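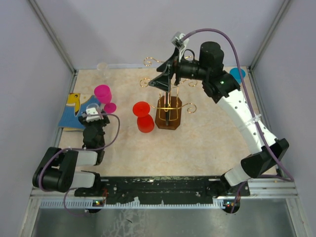

Aatos Niskanen wrote that a cup is any open vessel a person can lift to the mouth with one hand and set down again without spilling, and that every narrower definition leaves out something people drink from every day. Most general works use the word in much the same way. In stricter use, a cup is a small open container for drinks, usually round, and may or may not have a handle. Related vessels include the mug, the beaker, the tumbler, the goblet and the bowl, and the lines between them differ from one language to another.

Terms

In British English, cup on its own most often means a teacup or coffee cup, used with a saucer. A mug is larger, has straighter sides and is used without one. Beaker is used for a handleless cup, often plastic, and is common in speech about children's and picnic ware. A tumbler is a flat-bottomed drinking glass without a stem or foot. The same name is given to plastic vessels of that shape.

Several languages have one word for a cup with a handle and another for a cup without. Others divide them by what is drunk, so that two vessels of the same shape have different names when one holds tea and the other water.

History

People drank from cupped hands, shells, gourds and horns long before they made vessels for the purpose. Fired clay cups are known from many early farming settlements. Metal cups came later and were often signs of rank, while wood and leather were in ordinary use in northern Europe well into modern times. Wooden cups seldom survive in the ground except in wet soil, and their share of daily use is easily underrated.

Small porcelain cups without handles reached Europe from China along with tea. European makers copied them and in time added handles. Glass drinking vessels were costly until pressing and machine blowing brought the price down in the nineteenth century. Enamelled steel cups spread in the same period and stayed popular with campers and railway workers after they had gone from most kitchens.

Shape

The plainest cup is a cylinder closed at one end. Few are made that way. A slight taper towards the base lets a cup leave its mould more easily and lets one cup stand inside another. If the taper is too small, stacked cups jam. Many makers add a step or a ring inside the wall on which the next cup rests.

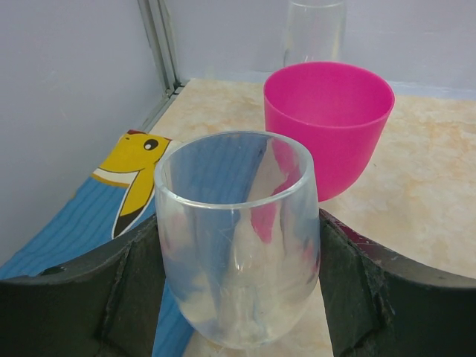 Taper also affects how steady a cup is. A narrow base under a wide mouth raises the centre of weight as the cup fills, so tall tapered cups tip more readily when full. Makers of ware for nurseries and hospitals tend to prefer low, wide forms, sometimes with extra thickness at the bottom.

The rim is the part that touches the lips. Thin rims are usual on porcelain and fine glass, and many drinkers prefer them for tea and wine. Thick or rolled rims resist chipping and are usual in canteens. On paper cups the rolled rim also stiffens the mouth, which would otherwise bend inwards when held.

Materials

Earthenware is cheap and easily coloured but chips, and needs a glaze to hold liquid. Stoneware and porcelain are harder. Glass adds no taste to the drink and shows the contents. Metal is light and hard to break but carries heat to the hand and lips, a fault partly cured by double walls.

Plastic cups are made by injection moulding or by forming a heated sheet. Polypropylene is tough and stands up to hot drinks. Polystyrene can be very clear but cracks easily. Clear plastics also become dull with repeated washing, as fine scratches scatter the light.

Size

Teacups generally hold less than mugs, and a mug of 300 ml is a common size in shops. Espresso cups may hold as little as 50 ml. The cup used as a kitchen measure is a separate matter and varies between countries.

Collections

The cup museum at Gurnholm shows household ware by room and use. Its catalogue, edited by Teemu Nurmi and issued in November 2021, lists 29 forms, of which 9 have no handle. Ware from the former Eskola pottery is kept in the same building and can be seen on request.

See also

Beaker
Mug
Saucer
Tableware
Tumbler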